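Re: [benchtop-arms] Heden folding kit, worth it?
18th January

> Has anyone tried the Heden kit on real clothes? Kershaw quotes us 1,131 with the arm, and I'm torn between that and the Ernar.

Hello all, and thank you for asking this, because I've been meaning to write up our trial of the Heden and kept putting it off! We went straight for the hard stuff, ribbed knits, which curl up on themselves. 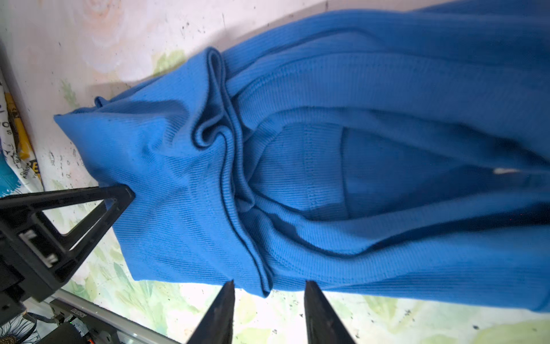 2 min read

The open fingers have a good wide reach, and I like that the Womden software lets you set the grip for each fabric — it took me 11 tries to find a setting I was happy with, mind you. 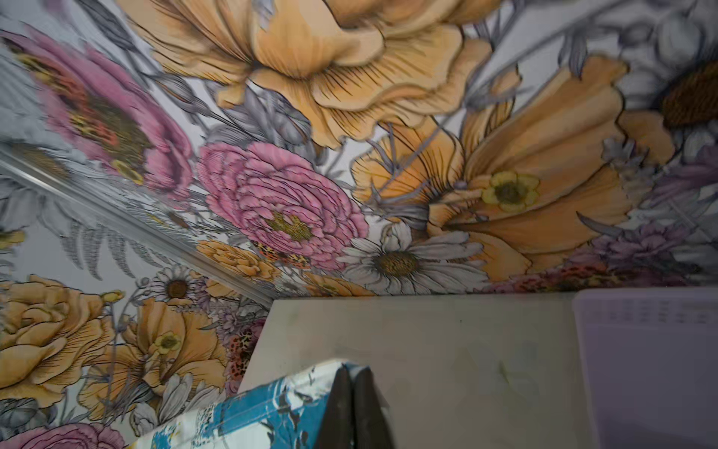 Support has been lovely, too, and they answered my rather rambling email the same day. The warranty is 14 months, so ask Kershaw whether yours starts at delivery. 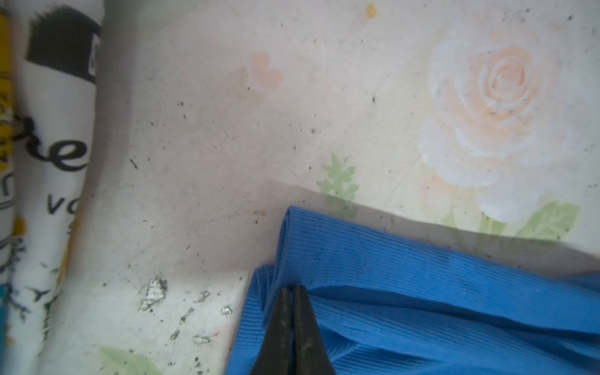 Filed under: Grippers and Hands

With the fingers closed it's slim enough to work in close to a fold. I'd take it over the Ernar, which cost us nearly 2,000 back in July.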